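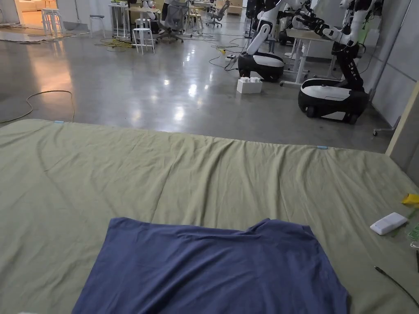
T-shirt flat on the green cover, hem towards me.

foldline400
Still chasing a square fold on a soft surface. The cover wrinkles and drags the shirt with it. Blue tape on the far edge is my alignment reference. 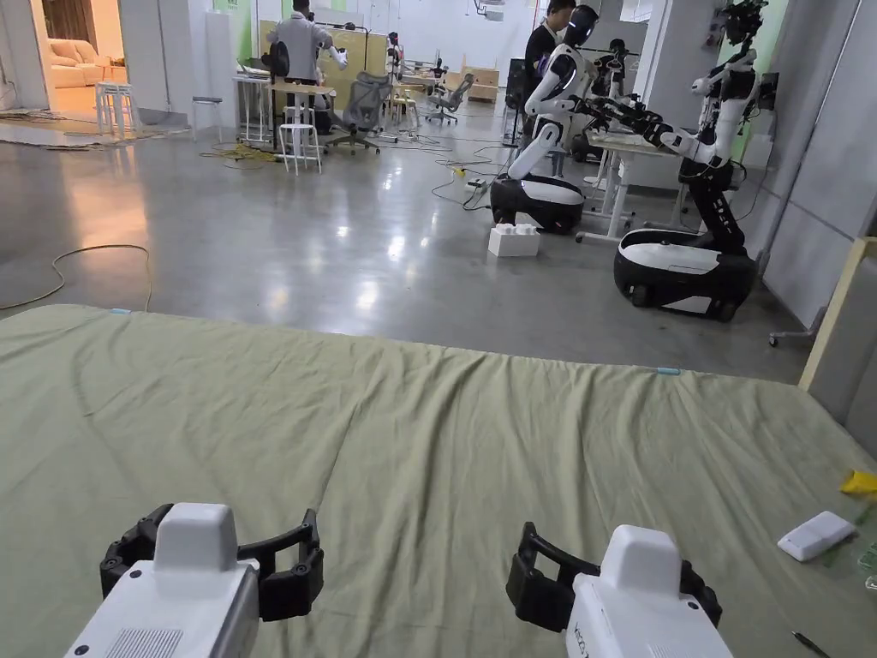

Vimala Iyer: Tape on loose fabric isn't a datum. Pull the cover taut first.

foldline400
Disagree. The tape moves with the cover, so does the shirt.

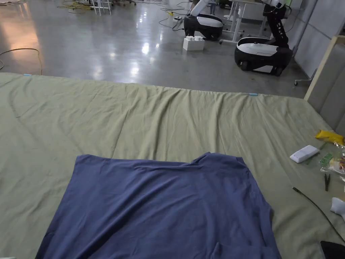 Bunching near the right shoulder.

Muthu Pisharody
Flatten the shoulders before you fold. And clear the packets and cable off the right side.

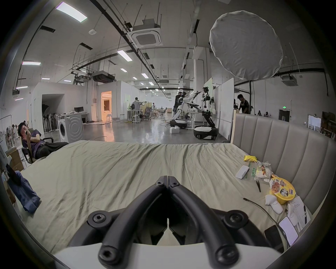 Re: Clearing the right side

Vimala Iyer
Agreed on clearing it. Still wrong about the tape.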